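Does Listening to Music Help You Study?

By Hadiza Bassey
For readers ages 8 to 12
July 2019

Somebody has probably told you that music makes you smarter. Maybe it was an ad, or your cousin, or the back of a headphone box. I hear it a lot, and every time I hear it I want to ask the same thing: how do you know?

Ask that question along with me for a few minutes. You don't have to be rude about it. You just have to keep asking until you get a real answer or the other person changes the subject.

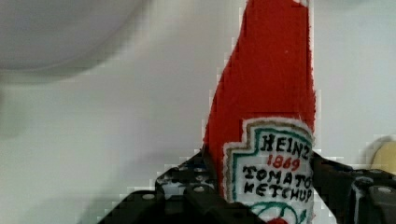
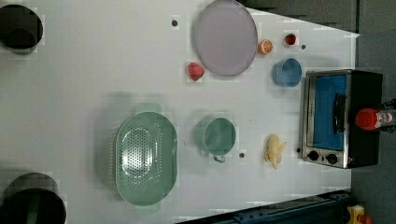
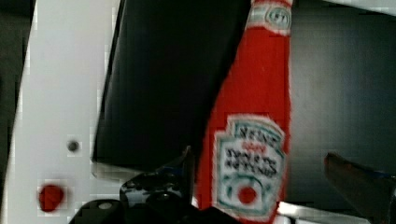

Start with the word "help." If I say music helps me study, I could mean a lot of different things. I could mean that I get more answers right. I could mean that I finish sooner. I could mean that I feel less grumpy while I do my spelling list, and my score is the same as it would have been anyway. Those are very different claims, and people slide from one to another without noticing. Feeling good while you work is nice. I like feeling good. But a person can feel wonderful and still spell "necessary" with two c's.

So when someone makes a claim about studying, first find out which kind of help they mean.

Where did the idea come from?

In the 1990s, some scientists asked college students to listen to a piece of music by Mozart. Afterward the students did some puzzles about shapes, such as working out what a folded and cut piece of paper would look like when it was opened up. The students did a bit better on those puzzles for a short while after the music.

Read that again slowly. College students. Shape puzzles. A short while.

Now see what happened to the story. Newspapers picked it up. Soon people were saying that Mozart makes babies smart. There were no babies in that experiment! There was nothing in it about math homework or reading or history tests, either. Later, other scientists tried the same sort of thing, and many of them found a very small effect or no effect at all. Some found that nearly anything you enjoy, even listening to a story, could perk you up a little before a puzzle.

That part didn't get so much attention. "Music does almost nothing to shape puzzles" is a hard headline to sell.

What your brain is up to

When you read, you say words to yourself in your head. You may not move your lips, but there is a sort of quiet voice going along with the page. You need that voice. It holds on to the start of the sentence while you get to the end.

Now put on a song with words. The singer is saying one thing and your book is saying another. Try it with a friend: read a paragraph from a book you haven't seen before while your friend reads a different one out loud next to your ear. Then try to say what yours was about. Most people find this horrible.

A song you know well may bother you less than a new one, but it can still tug at you when the good part comes. Experiments have mostly found that songs with words get in the way of reading and of learning lists. Music without words seems to do less harm. "Less harm" is a long way from "help," so watch out for anyone who swaps those two.

What about math? What about drawing a map or coloring in a chart? Those jobs may not use your inside voice so much. Music might not matter there, or it might make a dull job less dull, so you stick with it longer. I say "might" because I don't know what it does for you. I'll come back to that.

Things people say that you should poke at

"I always study with music and I get good grades."

Good for you, and I mean it. But would you get better grades without it? You can't tell, if you never tried it the other way. I always wear socks to take tests. I don't think my socks know the state capitals.

"Everybody in my class does it."

Everybody in my class used to chew pencils.

"It was in a study."

Which study? Who was in it? How many people? What did they have to do? If the person doesn't know, that doesn't make them a liar. It means they heard it from somebody, who heard it from somebody else, and you are at the far end of a long line of whispering.

"It has been proven."

Scientists don't use that word nearly as often as people who are selling things.

A made-to-sell example

Speaking of selling, I was sent an ad for an app called Zatitz. It plays a humming, twinkly kind of music that is supposed to put your brain into "learning mode." The ad said that 200 students used it and loved it.

Get out your questions. Loved it how? Were they asked whether they enjoyed the music, or were they given a test? If there was a test, who did they get compared with? Suppose all 200 students used the app and they all did well. Maybe it was an easy test. You would need another group, say 200 more students, who took the same test and studied the same amount in a quiet room. Then you could put the two groups side by side. Without a second group, a number like that just sits there looking important.

I wrote and asked whether there had been a second group. I got back a very cheerful message with a discount code in it.

A company called Welness sells headphones with the same kind of promise. Their web page has 431 reviews, which sounds like a lot of evidence. I read plenty of them. People said the headphones were comfortable. People said the blue was a nice blue. I didn't find any that said, "I gave myself a fair test with them and without them, and here are my scores." Reviews can tell you if a thing pinches your ears. They aren't much use for telling you if it teaches you fractions.

Try it yourself

You can run your own test. It won't settle the matter for the whole world, but it may tell you something about you, and it costs nothing.

You need two lists of words you don't know yet. Words from another language work well. Get a grown-up or a friend to make the lists so they are about as hard as each other. Ten words on each is plenty.

Study the first list for five minutes in a quiet room. Take a ten-minute break and do something else, then write down all the words you can remember. Write your score on a piece of paper.

Do the same with the second list at the same time the next day, with your music on. Keep everything else the same: same chair, same five minutes, same break. If you study one list after lunch and the other when you are half asleep, you are testing sleepiness.

Before you start, write down what you think will happen. This is the part kids like to skip, and grown-ups like to skip it even more. If you don't write it down, your memory will tell you that you knew it all along.

Now, say you got one more word right with the music. Did music do that? Maybe. Or maybe that list had an easy word in it, or you had gotten better at learning lists by the second day. One try can't tell you. Make new lists and do it again, and this time do the music day first. Do it several more times if you can stand it. If music wins nearly every time, that's interesting. If it goes back and forth, then it probably isn't making much difference to you, whatever the ad says.

A girl who tried this wrote to me last December from a town called Ploltusgate. She was sure that she needed her music on. She did the test with her brother, and her quiet scores came out ahead every time. She told me she was going to keep listening anyway while she did her coloring, and turn it off for reading. Her brother's scores were a muddle that went up and down for no reason either of them could find. I liked that letter very much. She didn't pretend the muddle was something else.

Doubting me, too

You should be poking at this page as well. I told you that songs with words mostly get in the way of reading. How do you know I'm right? I didn't show you the studies. I could be one more whisperer in the line. Ask your librarian to help you look some up, and check how many people were in them and how old they were. Lots of studies about studying are done with college students, since they are easy to find at a college. You may not be built quite like a college student yet.

Also, some people really do need some sound. If your house is noisy, steady music may cover up a barking dog or a baby sister, and that may be better than hearing every bark. Some kids find total quiet so strange that they can't settle. A test made in a quiet lab doesn't say much about your kitchen.

Words to know

Claim: something a person says is true.

Evidence: the facts that make a claim easier or harder to believe.

Comparison group: the people in a test who don't get the thing being tested, so you can see what would have happened without it.

Effect: a change that something causes. Effects can be big, small, or too tiny to care about.

Next time on this page: Does chewing gum help you remember things? A reader named Nyamweya says yes. I've asked for the scores.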